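Chapter 6
Gathering Examples for a Learning System

After reading this chapter, you should be able to:
explain what a demonstration is and what it records
plan a collection session for a simple desk task
decide which examples to keep and which to set aside

6.1 Why examples come first

The earlier chapters treated a robot's motion as something an engineer writes down in advance. The present chapter takes a different starting point. A person guides the arm through a task, the system stores what the cameras and joints report, and a model is later trained on the stored record. One complete pass through the task is called a demonstration, or an episode.

The quality of the record limits the quality of the result. In a course project at Marnirham, Lucero Zapata and Kaj Dalsgaard collected 268 episodes of a single pick-and-place task. Every episode began with the object at the same corner of the desk. The trained arm performed well at that corner and failed when the object was moved a hand's width away. A second set of only 60 episodes, with the starting point changed each time, gave better results across the whole desk.

6.2 Choosing the workspace

Students often clear the desk before they begin. A bare surface is useful for a first test, but a model trained only on bare surfaces may be confused by ordinary belongings. It is better to work among the things people keep on a desk - books, pencils, a computer - and to change the arrangement between sessions. A camera fixed near the gripper sees these things from close range, and its view shifts with every movement of the arm.

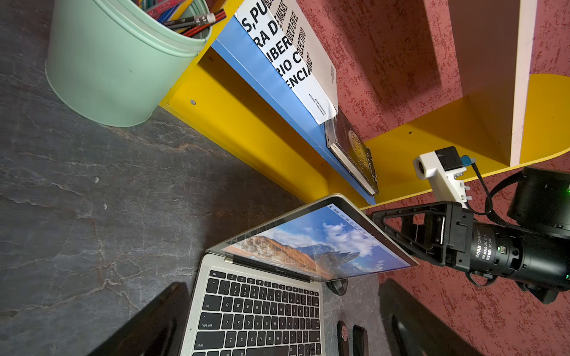

Figure 6.1 View from the wrist camera, with an open laptop between the gripper fingers and a bucket of pencils at upper left.

In the exercises that follow, a session consists of 15 episodes. Before each session, write down the task in one plain sentence, the objects on the desk, and the state of the lighting. Do not change the wording of the task partway through a session. If the wording must change, end the session and open a new one.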